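Home Topics Ask Members Log in

Filed under: Student projects > Robotics > Grippers and data collection

Hanging soft items on a rotating rack, training runs keep failing

Posted by Chia-jung Yu, Oct 6, 2026

I'm on a student team and our term project is getting a two-arm setup to hang small accessories on a display rack. We collect the demonstrations by hand with a pair of hand-held grippers, then train on them and test on the arms. Socks and hair ties went fine. Bow ties are giving us trouble.

The rack is the white wire kind with a round base, a center pole and two tiers of spokes. The left gripper holds the bow tie and brings it to a spoke. The right one is supposed to steady things if the rack starts to turn, but most of the time it just waits off to the side.
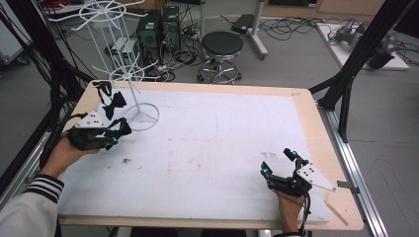

We have 19 good demonstrations so far out of a planned 1000, and I'd like to fix the method before we record the rest. The trained policy gets the bow tie close to the rack, then pushes it into the end of the spoke and the whole top swings away. Sometimes it lets go too early and the tie drops on the table. Three of us have been recording and we all do it a little differently.

Should we fix the rack so it can't turn, or leave it and record more? Our advisor, from the Jendard course, says either is fine as long as we write it up.

Svenja Auer

I helped with a similar project two years ago, with keychains on a rack. Leave the rack free if the final demo uses a free rack. If you lock it for recording and unlock it for the test, you will be starting over.

What I would change is the right hand. If it only waits in most of your recordings, the policy learns to wait. Have it touch the pole or the nearest spoke every time, before the left hand goes in, even when the rack is standing still. Then let go and back away at the end, also every time.

Write down one way of doing it and have all three of you practice before you record. We threw out our first week because one person always came in from above and the others came in from the side.

Also check where the grip is. If you hold a bow tie by the knot, both ends flop and cover the spoke. We got better results holding soft things near the part that has to go over the hook.

Tanner

just use a heavier rack

nindier_lab

Agree with Svenja on the right hand. On letting go too early: pause before you open the fingers. Ours were opening while the hand was still moving and the policy copied that. We added a short stop and the drops mostly went away. I'd record 15 with the new method, train on those alone and look at what it does before you go on to the full set.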